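3.2 Wall coverings and the sorting of household textiles

Interviews at the Trundwood and Angate sites turned first to storage, and only later to the surfaces against which clothing is sorted and put away. Most households described the laundry as the last room to be decorated. Leftover rolls of wallpaper were often used there, including large-scale florals first bought for a bedroom or hallway. In the smaller Rutotside dwellings, bold patterns were found in rooms less than 2 metres wide, where a single motif could take up much of a wall.

Earlier work on domestic colour (Fakhoury 2000) treated pattern as a matter of taste alone. The present study also considers its effect on everyday tasks. Dark grounds with pale flowers were favoured by respondents who disliked visible scuffs, while plain walls were preferred where stained garments had to be checked by eye. Wall-hung baskets were common in both groups (Figure 9).
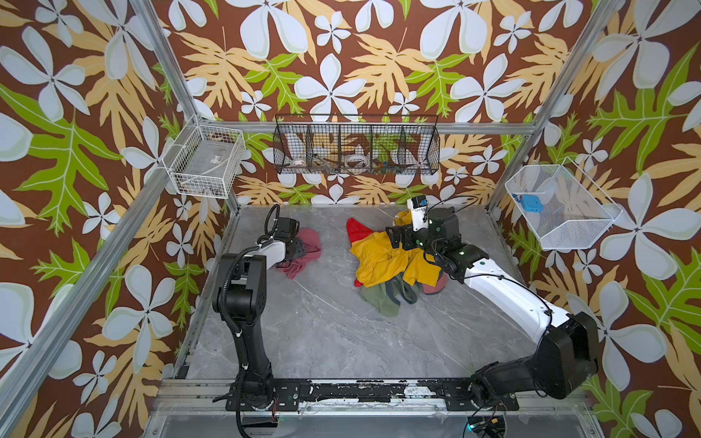

Figure 9. Crumpled clothing against a tropical-print wallpaper with pale flowers and bright green leaves; wire baskets on the walls.

One Angate respondent objected to the question itself, remarking that she had stopped noticing the paper within a month of hanging it and that the light over the bench mattered far more. Similar views were recorded at Trundwood, chiefly in households with no window in the laundry.

These responses suggest that pattern and lighting should be assessed together. Section 3.3 therefore reports the lighting conditions at each site before returning to the choice of wall covering.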